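4.3 Keeping the simulated cell in step with the real one

Most papers in our area give the workcell a single sentence, and when we began the Hatham project we fully expected to do the same. We have changed our minds over the years, and so this section is longer than readers may be used to. The cell is where nearly all of our lost time went, and a good part of what we learned came from looking after it. We hope that other small labs will find something they can borrow, or at least some comfort in knowing that other people's tables drift too.

The cell exists twice. The physical one, which we call Hendari after the building wing where it was first put together, is a plain table with a two-armed robot mounted at its front edge. The simulated one, Nomstead, is a rendered copy in which we rehearse tasks, regenerate views and check new settings before anything moves in the real world. Every change we make to Hendari is supposed to reach Nomstead before the next session starts, and every gripper setting we like in Nomstead has to be shown to hold on Hendari. That sounds simple enough, and for the first few weeks it was. Then the differences began to pile up — a table that had been nudged, a fingertip pad that had been replaced with a slightly thicker one, a wrist offset typed into one file and forgotten in the other.

We keep a single setup file for both cells. It holds the table height, the pose of each arm base, the joint offsets, the gripper opening and the thickness of the fingertip pads. The two cells read from the same copy, and neither is allowed to keep private values of its own. In an earlier version we let the simulator override the pad thickness, thinking it harmless, and we paid for that kindness with a long stretch of grasps that looked perfect on screen and pinched the air on the table. Please don't do it, however tempting it may be on a busy afternoon.

The gripper deserves the most patience. Its two fingers close toward each other over a palm block, and the small errors that matter are the ones that shift the closing point sideways. If one finger reaches the object before the other, a light and narrow object gets pushed before it gets held, and a tall one may tip. We therefore check centering before we check anything else. The check is a short program we wrote for our own use, named Gape, and it does very little. It opens the fingers all the way, reads both finger positions, closes them on a gauge block, reads them again, and compares the two travels. When they differ by more than 2 mm we stop and recalibrate. When they differ by less, we write the number down anyway, because a slow creep in one direction has warned us of a loose pad screw more than once.

In Nomstead the same program runs without the gauge block, on a small bottle that stands by itself near the middle of the table. We chose a bottle with a cap wider than its body, which makes it a fussy thing to pick up. A gripper that comes in too high meets the cap first, and a gripper that is off center meets one side of it first, so both kinds of error show up quickly and in different ways. The approach is paused with the fingers open on either side of the bottle, and we look at the gaps before we let it continue (Figure 6). 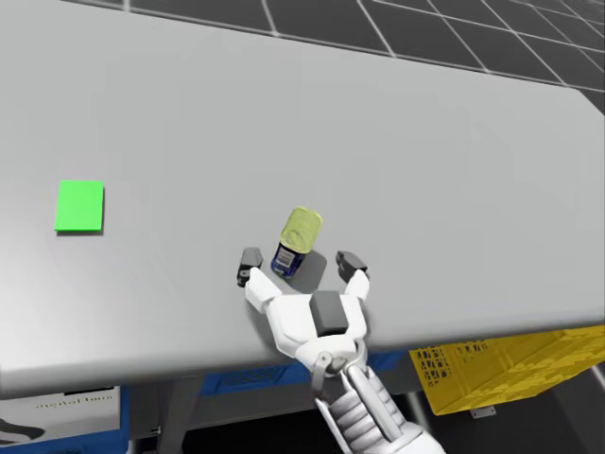 Figure 6. Centering check in the simulated cell, with the gripper open around the bottle before closing.

Pausing at this point has become a habit we are rather fond of. A full grasp takes only a moment, and when it fails it is hard to say afterward which part of the approach was to blame. With the fingers open and the arm still, we can ask the simulator for the distance from each pad to the body of the bottle and compare that with what the setup file says the distance ought to be. If the two disagree, the error lives in the arm or the wrist. If they agree and the grasp still goes badly, we turn our attention to the contact settings, the friction of the pads, or the closing force. Splitting the question in half this way saved us a great deal of guessing, and new members of the lab tend to pick it up within their first session.

We should say something about the rest of the rendered cell, too. The space beneath the table in Nomstead is furnished with bins and a crate, and it would have been easier to leave it bare. We kept it furnished on purpose. Our grasp detector is trained on rendered views, and in an early round it was trained on views of a floating tabletop with nothing under it. When we moved it to Hendari, it was happy to propose grasps on the handle of a storage bin a long way below the work surface. Adding clutter beneath the table, and teaching the detector to leave it alone, cured most of this. The tabletop itself stays plain, and we add objects to it only when a task calls for them.

The wrist joint was our second great source of trouble. On the physical arm, the joint nearest the gripper picks up a little play over time, and the play can't be seen by eye. We found it by holding the arm in one pose, pushing gently on the closed fingers from the left and then from the right, and reading the joint sensor at both ends. The simulated wrist, of course, has no play at all unless we give it some. For a long while we didn't, and our simulated results were better than they had any right to be. We now add a small random offset to the wrist angle at the start of every simulated trial, drawn from the spread of the readings we collected on the real arm in May. The simulated success rate went down, as one would expect, and the agreement between the two cells went up.

To see how much the centering check matters, we ran a modest comparison on the bottle task in Nomstead. We used one set of trials with a deliberately shifted finger offset and one set after recalibration with Gape, and we kept everything else the same, including the starting poses. Each set had 31 trials. With the shifted offset, 20 of the trials ended with the bottle held upright after the lift. After recalibration, all but 2 did. We don't wish to make too much of this, given that the shift was one we chose ourselves and the object was one we knew to be fussy, but the direction of the result matches our everyday experience with the physical cell very well.

Looking after Hendari follows a short routine. At the start of a session we power up the arms and let them sit in their rest pose until the motor temperatures settle, then run Gape on each gripper in turn. The fingertip pads are wiped with a dry cloth and pressed at the corners to see whether any have begun to lift. Pads are replaced in pairs, even when only one looks tired, and the new thickness goes into the setup file before the gripper is used again. The wrist test is done less often, after every 24 hours of running time — we tried doing it daily and found that the readings hardly moved from one day to the next. Any value that changes is committed along with a line of plain text saying who changed it and what they saw.

One repair is worth recording for anyone with a similar arrangement. Partway through the project, one gripper on Hendari began to fail the centering check by a different amount each time it was run. We replaced the pads, then the pad screws, and then spent the better part of a week inside the calibration code. The trouble was a finger cable that had been routed a little too tightly behind the wrist, so that it tugged on the housing whenever the forearm rolled past a certain angle. Rerouting it with more slack brought the readings back together at once. Nomstead was of no help in finding this fault, as it has no cables, but it did let us rule out the grasp planner in a few minutes, and we were grateful for that much.

The setup file, the Gape program and our maintenance notes are kept together in one archive. The version used for all results in this paper was frozen on 10 Dec 2025, and later changes to either cell are listed separately.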